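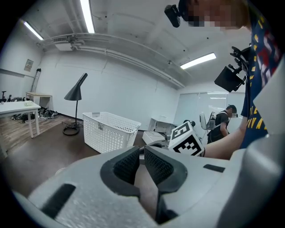 Swapping finger pads on the Saltetti handhelds, need advice before Saturday. We've got 2 sets, the stock smooth ones and the black mesh-textured ones with the thick rubbery rim. Mesh grips better on boxes but thin stuff seems to slide down the V between the fingers. Also does the marker cube on top track ok with three tube lights on, or shoud I kill one? Anyone compared?

Gebremedhin Mekonnen
Did 300 grabs with each on Clurano arms. Mesh won, 7 drops against 20. Thin things were bad on both - close slower. Leave the lights, lower the exposure on the camera instead.

Shu-fen Fung
what he said re exposure. Cant speak for the pads, we're on Zuster ones and they peel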